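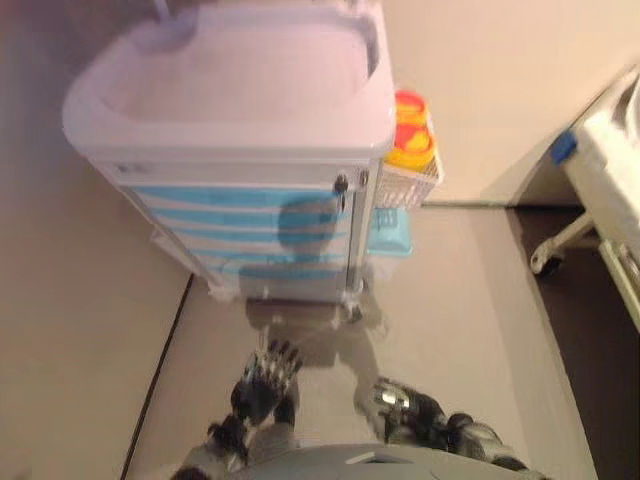
Slide 1: medical cart with wire basket and sharps containers

Speaker notes -- running a small closed beta for an online game

Start with who we are. Haltosau is a co-op survival game, made at Itar by a small team. We ran a closed beta in March with players from three regions. I'll talk about invites, servers and feedback, then take questions.

Invites. We sent them in batches, one every 7 days. The first batch went to people who had pre-registered on the Camacho forum. Plenty of them never installed the game. If we did it again, we would send a reminder after the first evening.

(Next slide.)

Servers. We set a cap of 40 players per server and hit it on the first night. The queue screen showed no position number, so people quit and rejoined, and that made the queue longer. We added the number in the next patch. Players complained less, even though the wait was the same.

Regions. Purard, our matchmaking tool, put friends from different regions on different servers without telling them. Pause here, someone usually asks about this. We now show the region in the party menu.

Feedback. The survey had 30 questions. Most people stopped early. The second one had 3 questions and a text box, and we still use it. Read out the one about the fishing rod if there is time.

Wipes. Say it twice -- progress was reset at the end of the beta. We put this in the invite email and should have put it on the login screen as well.

Questions, then the link to the sign-up page.

Comments

pixelmoth: Was in the second batch. The queue number helped a lot.

grendo_88: Any plans for controller support in the next test?

tallowby: What was the fishing rod one?

Related
Keeping patch notes short
Matchmaking for parties of three
What we log when a server crashes

Contact | © Itar | Back to top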